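From: Hiba Chidiac
To: handheld-demos list
Date: 27/02/2022
Subject: Re: Cube tracking drops out on short demos

Najwa Masri wrote:
> We recorded 103 demos of the shelf task last week and 12 of them
> have gaps in the left-hand track. The right hand is fine nearly
> every time. We're on the Mutcombe build with the head camera. Is
> this a calibration problem or is it how we're holding the things?
> I'd sooner not redo the lot before March if I can help it.
>
> Najwa

Hi Najwa,

I'd look at how you're holding them first. We had the same trouble with the Drundilier set, and recalibrating made no difference. The gaps nearly all came at the start of a demo, when one hand was waiting close to the body while the other one reached. The head camera looks down at a steep angle there, and a small roll of the wrist is enough to turn the good faces of the cube away.

We now start every session seated at the desk with both grippers up, and check the view before recording. One is held out over the desk and the other back near the chest. If the cube on the near one is tilted but you can still make out its patterns, carry on. 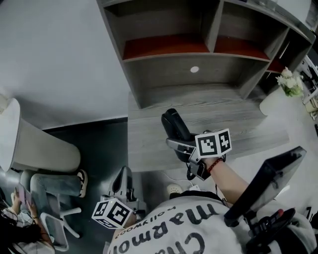
Start position and checks

Both cubes should be in view before you press record. On the far gripper we're happy with 2 faces. For the near one we ask for more, as it moves the most when the arm comes forward.

Hold still for 4 seconds, then begin. Tichý's script uses that stretch to settle the track, and if you cut it short the first part of the demo comes out jumpy.

Keep your forearm from crossing over the other cube. This is the one people forget. If you need to swap hands, bring the first one back before the second goes out.

As for your 12, I wouldn't throw them away yet. Run them through the Doler smoother with the gap limit left at its default. It will fill the short ones and reject the rest, and then you only have to redo the rejects. We got most of ours back that way — the bad ones were all cases where the cube was hidden during the grasp itself, and you don't want a guessed path there anyway.

If the left hand still drops out after that, send me one raw recording and the calibration file and I'll run it here. Please send the raw one, as the exported version loses the frame times.

Hiba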